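Home | Issues | Authors | Search
Shares 20 | Comments 11

3.2 Bags that stay on

I'll admit I came to the Skisine study wanting to write about cooking, and ended up writing about plastic. We had 1,000 short diary entries from people who had just moved house, and the word that kept popping up was "bag" -- what went in one, what came out, and what never quite did. Small kitchen things seem to live half wrapped for ages. One diary keeper unpacked a kettle in December and was still peeling film off it when we closed the survey (I do the same at home, so no judgement from me!).

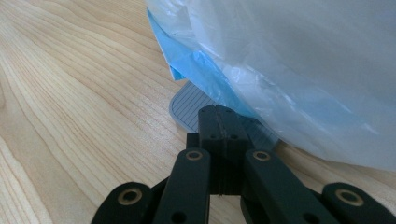
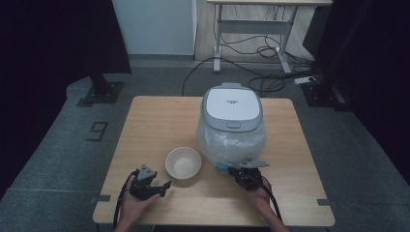
Figure 4. Plastic bags on a light wooden tabletop.

My own interest is in the point where a thing counts as unpacked. Our diary keepers tended to say "when I can use it", which sounds simple enough until you try coding it. Take the rice cooker in the second picture of Figure 4: the lid is clear, there's a bowl standing in front of it, and the lower body still has see-through plastic round it. Two of us coded that as unpacked and one as packed, and we argued about it over a whole lunch. In the end I added a "half-bagged" code, and I went back through the entries from the Hullik flats with it.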